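How to Plan a Sidewalk Sale Day on Your Block

If your street has more than a handful of shops, you already have what you need for a sidewalk sale day. I've helped put on our August one in Senville for 7 years now, and I still get a thrill when the first racks roll out the door and the whole street starts to look like a fair! It takes less money than you'd think, though it does take some phone calls.

Start with the street, then the date

Walk the block before you talk to anyone. Look for where the sidewalk pinches down near trees, bike racks and bus stops, and make a quick sketch. You'll need it for the permit anyway, and shop owners love having something to point at.

Then go door to door with two possible dates. Two is plenty. If you ask people to name their own you'll get a different answer at every counter and you'll be at it until fall. Go in the middle of the morning, when most stores are quiet enough for a chat.

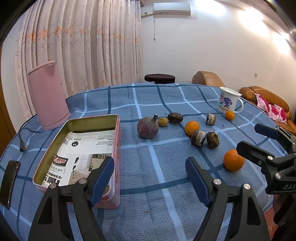
Filed under Downtown & Main Street
By the Senville Sidewalk Sale crew

Get the permit in early

Most towns want an application if you're putting tables on a public sidewalk, and many want proof of insurance too. Call the clerk's office and ask what form they use, how long it takes and how much walking room you have to leave. Write the answers down along with the name of the form. Ask about parking on the same call, especially if you'd like a few spaces blocked off for a band or a food cart.

Keep the sign-up simple

Our form fits on half a sheet: shop name, phone number, how many tables, do you need power. We charge $40 per shop, and that covers posters, the balloon order and a small ad in the weekly paper. Shops without a storefront on the block can share space with a neighbor. The year Jääskeläinen Bakery set up outside the yarn store on Prarkach Street, both of them sold out before lunch, and they've teamed up every summer since (cardamom buns and sock yarn, what a pair).

Set up a stamp card

This is the part I'd never skip! Print a card with a square for each shop. Visitors get a stamp just for stopping in, no purchase needed, and a full card goes into a drawing for gift certificates. Check your state's rules on drawings before you print. Give every shop its own stamp or a colored marker, and put the drop box somewhere central. Ours sits in the lobby of the Jullport Theater, which has a nice wide door and a water fountain.

The morning of

Tables can go out at 7, and we ask everyone to be ready by 9. Bring these along:

Painter's tape and a fat marker
Clothespins or clamps for tablecloths
Spare extension cords, plus mats to cover them
Extra stamp cards
Trash bags, more than you think

Send one person down the block about 15 minutes before opening to check that strollers and wheelchairs can get past every table. Moving a rack is easy then and a real pain once the crowd shows up.

Afterward

Draw the winners while people are still around to cheer, then call anyone who has already gone home. Drop by each shop within the week and ask how the day went for them. Bring next year's sign-up sheet with you, and a pen that works.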